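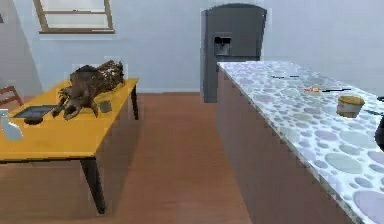
Figure 1. Kitchen in the Requena house model, with the table on the left and the island on the right.

Domel: A Home-Built Table Clearing Arm, Tested First in Simulation
Project report, Jiscombe shared workshop
22 December 2021

1. Purpose

The goal was to build a small arm on a wheeled base that can pick things up from a table and put them somewhere else. I called it Domel. The mechanical parts were made at the shared workshop in Jiscombe and the rest was put together at home on my desk. The software was written against a simulated house before any of it ran on the arm.

This report covers the arm, the simulated house, and the grasp tests. The wheeled base has its own report and is only mentioned where it affects the arm.

2. The arm

The links are aluminum tube with printed joints. The first set of joints cracked along the layer lines when I tightened the clamps, so I printed them again lying flat with more walls. The gripper has two fingers and one motor. It can hold up to 700 grams at full reach before the shoulder starts to sag.

The controller board is a Tratden, bought used. It has no current sensing, so the arm can't tell by itself that it is pushing on something. I added a small switch behind each finger pad. The switches work, but the wires run along the outside of the forearm and have to be taped down again after every long session.

3. The simulated house

Requena is the house model I used. It has furnished rooms, and the small objects can be moved between starts. I set the object mix to include things that don't belong on a table as well as things that do, so the grasp planner would not only see cups and bowls. Large shapes with many thin parts were the hardest for it. The planner fits a box around whatever it finds, and a box around a skeleton is mostly air.
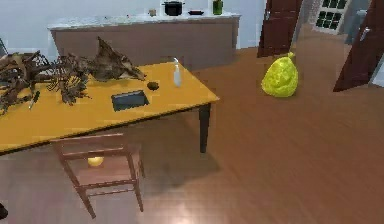 A comment on the November draft asked why I was spending so much time on odd objects when the real arm will mostly see mugs and mail. The same reader said the floor should count too, and that a clearing robot that ignores a bag in the middle of the room will sooner or later drive into it.

I agreed with the second point and changed the map so that anything on the floor is treated as an obstacle. On the first point I kept the odd objects in. The planner's worst habit was being sure of itself when the box was wrong, and ordinary cups did not bring that out.

4. Grasp tests

Each test started with a new layout and ended when the gripper had closed and lifted, or when the planner gave up. I ran 1,000 starts in Requena and then a short set on the real arm at the workshop bench.

Most of the failures in simulation fell into a few groups. Flat things were approached from straight above and the fingers closed on nothing. Upright things near the back edge of a table were knocked over by the forearm on the way in. Things with wires or loops on top gave a height that was too large, and the gripper stopped short.

For flat things I changed the approach to a shallow angle from the nearest table edge. A phone lying by itself with open table around it is now the simplest case of this kind. A crowded back row is still a problem, and the planner now takes the front item first even when another one scores higher.

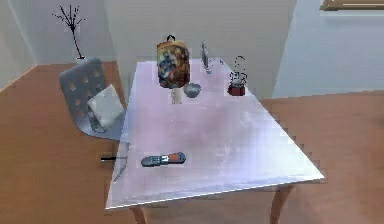

Figure 3. Table with the phone lying toward the front and most of the other objects near the far end.

5. Results on the real arm

The bench set had 16 objects from my kitchen and desk. The arm lifted the cups and boxes without much trouble. It did poorly with a set of keys and with anything in a plastic bag. The shallow approach worked for a notebook but scratched the bench, and I put felt on the lower finger.

Timing was worse than in simulation. The camera image arrives late when the laptop is running on battery, and the arm waits for it. I left the wait in.

6. Remaining work

The forearm wiring needs a proper channel. The shoulder motor should be replaced with one that has a metal gear, and the spare Tratden board still has to be tested. Joint drawings and the print settings are in the project folder at the workshop, along with the list of failed starts sorted by object.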